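# 로봇이 들어온 작업장에서 덜 짜증 내며 일하는 요령

2020년 9월 21일

Enolness 작업장에 자동화 설비가 들어온 뒤로 제 업무의 절반은 나무를 만지는 일이고, 나머지 절반은 나무 만지는 기계의 비위를 맞추는 일입니다. 입사할 때는 비위를 맞출 대상이 공장장 한 사람뿐이었으니 승진이라면 승진입니다. 월급명세서는 아직 그 사실을 모르는 모양이지만요.

여기 적은 것은 설명서에 없거나, 있어도 아무도 안 읽는 쪽에 있는 요령들입니다. 작은 목공소, 교구 공방, 포장 작업대 정도에서는 대충 다 통합니다. 큰 공장에 계신 분들은 안전 담당자에게 먼저 물어보시고, 담당자가 한숨을 쉬면 그 한숨을 따르세요.

## 작업판

**밝은 나무판을 쓰되 사포질을 끝까지.** 우리는 단풍나무 집성판을 씁니다. 철판보다 조용하고, 부품을 떨어뜨려도 소리가 덜 민망합니다. 240방까지 갈고 무광 오일을 얇게 한 번만 올리세요. 유광 바니시를 바르면 천장 조명이 그대로 비쳐서 카메라가 조명을 부품으로 착각합니다. 형광등을 집으러 가는 기계를 오전 내내 지켜본 적이 있는데, 성실함 하나는 인정해 줄 만했습니다.

**판 뒷면도 칠하기.** 앞면만 오일을 먹이면 장마철에 판이 휩니다. 사람은 휜 판에서도 잘만 일하지만 로봇은 높이가 조금만 달라져도 허공을 집습니다. 11월에 난방을 켜기 시작하면 반대로 휘니까 그때 곧은자를 한 번 더 대 보세요.

**구멍 뚫린 작업대 청소.** 타공판 구멍에는 톱밥이 반드시 들어갑니다. 에어건으로 불면 톱밥이 옆 구멍으로 이사할 뿐입니다. 진공청소기에 좁은 노즐을 끼우고, 안 빠지는 것은 나무 꼬치로 쑤십니다. 금속 송곳은 도장을 긁으니 쓰지 마세요. 볼트 머리는 네임펜으로 선을 하나 그어 두면 풀렸는지 바로 보입니다.

## 부품 놓기

**종류끼리 붙이고, 무리끼리는 띄우기.** 사람 손은 더미에서도 원하는 걸 잘 골라냅니다. 그리퍼는 옆구리에 들어갈 틈이 있어야 합니다. 손가락 하나가 들어가는 간격을 기준으로 잡으면 되는데, 제 손가락 말고 공장에서 제일 굵은 손가락으로 재세요. 우리 쪽에서는 Špela Georgiou의 엄지가 공식 게이지입니다. 본인은 게이지 수당을 신청했다가 반려당했습니다.

**세워 둘 것과 눕힐 것을 정해 두기.** 삼각기둥은 늘 말썽입니다. 어떤 사람은 세우고 어떤 사람은 눕히는데, 둘 다 자기가 상식적이라고 믿습니다. 작업대 옆에 그림을 붙이세요. 글로 쓰면 토론이 시작됩니다.

**색 이름 통일.** 주황인지 빨강인지로 교대조 둘이 서로 말을 안 한 주가 있었습니다. 그 뒤로 뚜껑에 물감을 직접 찍은 견본을 벽에 걸어 두고, 애매하면 견본 번호로 부릅니다. 낭만은 사라졌고 불량도 줄었습니다.

**빈자리를 남기기.** 판이 넓으면 사람은 본능적으로 컵을 놓습니다. 빈 면은 기계가 다음 부품을 내려놓을 자리입니다. 컵 선반을 따로 만들어 주는 것이 금지 문구를 다섯 장 붙이는 것보다 쌉니다. 합판 자투리와 경첩 두 개면 됩니다.

## 케이블과 소리

**케이블은 팔을 끝까지 뻗은 자세에서 묶기.** 접힌 자세에서 예쁘게 묶으면 첫 동작에 터집니다. 케이블 타이보다 벨크로가 낫고, 묶은 자리마다 손가락이 헐렁하게 들어가야 합니다. 작업은 전원을 내린 다음에 하세요. 잠깐이면 된다는 말을 제일 많이 하는 사람이 반창고도 제일 많이 씁니다.

**경고음 바꾸기.** 기본 경고음은 전자레인지와 똑같습니다. 일주일이면 점심시간마다 누군가 비상정지 쪽으로 뛰어가고, 한 달이면 진짜 경고가 울려도 다들 만두가 다 됐나 보다 합니다. 설정에서 바꿀 수 있으면 첫날 바꾸세요. 바꿀 수 없으면 전자레인지를 옮기고요.

**무릎 방석은 버리지 말기.** 자동화가 되면 허리 굽힐 일이 없어진다고 들었습니다. 부품을 집으려고 굽힐 일은 확실히 줄었습니다. 기계가 떨어뜨린 부품을 작업대 밑에서 찾느라 엎드릴 일이 새로 생겼을 뿐입니다. 자석 막대는 나무 부품에 아무 소용이 없으니 긴 집게를 사세요.

## 사람 쪽 요령

기계 관리보다 이쪽이 어렵습니다. 기계는 최소한 삐치면 오류 코드를 띄워 줍니다.

**누가 세우고 누가 다시 켜는지 적어 두기.** 세우는 건 누구나 할 수 있어야 하고, 다시 켜는 건 그날 이름 적힌 사람만 해야 합니다. 화이트보드면 충분합니다. 우리는 Zemano라는 일정 프로그램을 석 달 써 보고 화이트보드로 돌아왔습니다. 마커는 끈으로 묶어 두세요. 안 묶으면 사무실이 가져갑니다.

**손일을 돌려가며 남겨 두기.** 분류를 기계가 가져가면 사람에게는 예외 처리만 남습니다. 듣기에는 고급스러운데, 하루 종일 잘못된 것만 들여다보는 일이라 성격이 상합니다. 우리는 60분마다 자리를 바꾸고, 마감 사포질은 일부러 손으로 둡니다. 효율표로는 설명이 안 되는 결정이라서 효율표에 안 적었습니다.

**아낀 시간의 행방을 묻기.** 회사 발표로는 부품을 100개 넘게 더 처리한다고 합니다. 그 시간이 쉬는 시간으로 왔는지, 다음 상자로 왔는지는 발표에 없었습니다. 도입 회의 때 미리 물어서 회의록에 남기세요. 나중에 물으면 다들 그 회의에 없었던 사람이 됩니다.

**시작 전 점검은 눈으로, 매번 같은 순서로.** 판이 밀리지 않았는지, 무리 사이가 벌어져 있는지, 그리퍼 끝에 뭐가 묻지 않았는지. 3분이면 끝납니다. 점검표에 미리 동그라미를 쳐 두는 분이 계신데, 필체가 한 줄로 너무 고르면 티가 납니다.
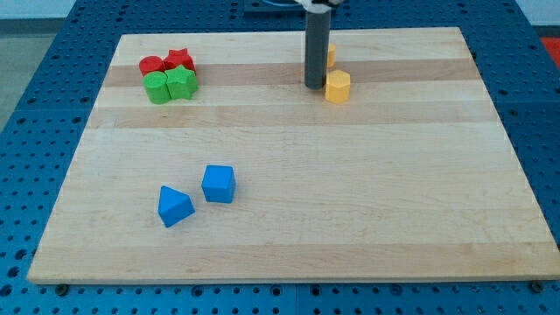 Gemma Zuccaro는 이 글 초안을 읽고 한 가지가 빠졌다고 했습니다. 신입에게는 기계 다루는 법보다 기계 없이 하는 법을 먼저 가르쳐야 한다는 겁니다. 손으로 분류를 해 본 적 없는 사람은 화면에 정상이라고 뜨면 그냥 믿어 버리고, 그러다 정전이라도 되면 다 같이 작업대 앞에 서서 누가 시작하나 눈치만 본다고요. 첫 주는 무조건 손으로 시키고, 지루하다고 투덜거리기 시작하면 그때 기계 앞에 세우라고 합니다.

반박할 말이 없어서 항목으로 넣습니다.

**정전 연습.** 한 달에 한 번, 기계를 끄고 반나절 손으로 돌립니다. 분류 상자와 견본판은 늘 꺼낼 수 있는 높이에 두세요. 우리 상자는 Truren 배송 상자 뒤에 깔려 있어서 첫 연습의 대부분은 상자 발굴이었습니다.

**고장 기록은 욕 빼고 적기.** 시간, 부품 종류, 판의 어느 쪽이었는지, 무엇을 하다 멈췄는지만 적습니다. 수리 기사가 읽을 공책과 우리끼리 읽을 공책을 따로 두는 것도 방법입니다. 두 번째 공책이 훨씬 두껍고, 원인은 대개 그쪽에 적혀 있습니다.

다음에는 집진기 필터 터는 법을 올리겠습니다. 그건 아직 사람이 합니다.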